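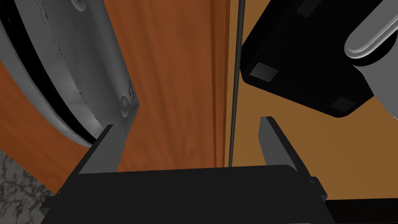

Frequently asked questions: stock counts and cycle counting in Tistitz

These are the questions the Pludadus support desk hears most often from stores and warehouse teams using the counting module. If yours is missing, write to support and ask for Rima Karaki or Randa Zein.

How is a cycle count different from a full stock take?

A full stock take counts every location in the building, usually with the shop floor stopped. A cycle count covers a small group of locations each day while work goes on. Most of our customers run cycle counts through the year and do one full stock take for their auditors in May.

Which locations get counted first?

Tistitz builds the daily list from the class you gave each item. A items come up every month, B items every quarter and C items once a year. Any location that showed a difference last time goes to the top of the next list, whatever its class. You can also add a location by hand from the Locations screen.

How many locations are on a daily list?

The default is 40. A supervisor can change it under Settings, Counting, Daily Limit. The new number applies from the next list, and a list that has already been released stays as it is.

Can I count while parts are being issued to the floor?

Yes. When you open a location for counting, Tistitz holds any issue or receipt against that location until you save or cancel. The transaction waits in the queue and posts afterward. If someone leaves a count open at the end of a shift, the hold stays on — a supervisor can release it from the Open Counts screen.

Does the person counting see the expected quantity?

Not by default. Counts are blind. You can turn on the expected quantity for each user, but we suggest keeping it off for A items. People tend to agree with a number that is already on the screen.

What happens when my count doesn't match?

If the difference is inside the tolerance for that item, the new quantity posts right away. Outside the tolerance, the location is sent for a second count by a different user. If the two counts agree, the difference goes to the supervisor for approval. If they don't, a third count is opened and the supervisor picks the quantity to post.

We have only one person in the stores. How do we do a second count?

Turn on Same User Recount in Settings. The second count is then offered to the same user after the rest of the list is finished. The report marks these lines with an S so they can be told apart later.

What about parts that are at a subcontractor?

Set up the subcontractor as a location of type External. External locations never appear on the daily list. You can print a confirmation sheet, have the subcontractor fill it in, and enter the figures under External Count.

Work in progress isn't on my list. Why?

Material issued to a job no longer belongs to a store location, and a cycle count won't pick it up. Use the WIP Check report, which lists open jobs by work center with the material issued to each. Partly finished assemblies are shown at the last completed operation.

Can I count by weight?

Yes, for small parts such as washers and clips. Enter the weight of a sample and the sample quantity on the item record, then choose Weigh on the count screen. The container weight has to be entered separately or the result will be too high.

What does error 216 mean?

The unit of measure on the count line is different from the unit on the item record. It usually appears after someone has changed an item from boxes to pieces while a list was open. Cancel the line, refresh the list and count again.

And error 197?

The lot number you scanned is closed. Check the label first. If the label is right and the parts are there, ask a supervisor to reopen the lot before you count it.

Do the Fleltovine handheld scanners work with the counting module?

They do, on firmware version 2 and later. Older units will scan a location but drop the last character of long lot numbers.

How long are count records kept?

Until you archive them. Archived counts can still be read from the History tab but can't be edited or reversed.

Who can set up training for our team?

Sawsan Khoury handles training dates, both on site and online. The online session takes a morning and needs at least one supervisor present.

Page last updated March 16, 2020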